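The slow business of getting better

My gran kept a drawer of get-well cards, every one she'd ever been sent, and when I came home from hospital last November she'd have been proud of my haul. What I didn't have was any idea how to convalesce. It's an old word, and I think we've lost the knack of it.

I'd packed for the operation itself (slippers, charger, far too many books) and given no thought at all to the six weeks afterwards. By day three I was answering emails in bed. By day five I'd tried to carry the washing upstairs and had to sit down halfway, cross and sweaty, with a sock on my shoulder.

It was my neighbour, Kaede Yagi, who put me straight. She came round with soup, took my laptop off the duvet and asked who I thought I was impressing. Her mother had spent a whole spring at Costodach after an illness, back when it was still a convalescent home by the sea. Guests were weighed, fed milk puddings and wheeled out on to the terrace under blankets. Reading was allowed. Letters to the office were not!

So I borrowed the rules. A nap after lunch, a walk to the postbox and back, bed by nine. I got through a 685-page novel about a family of salt merchants and enjoyed every page of it - I can't remember when I last did that.

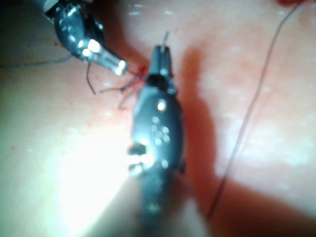
Back on my feet

The postbox walk grew a little each week. By 17th January I was managing 4,000 steps and had stopped planning my route by where the benches were. I still take the nap when I can get away with it, and the laptop lives downstairs now. Kaede has started on the salt merchants, and wants her soup pan back.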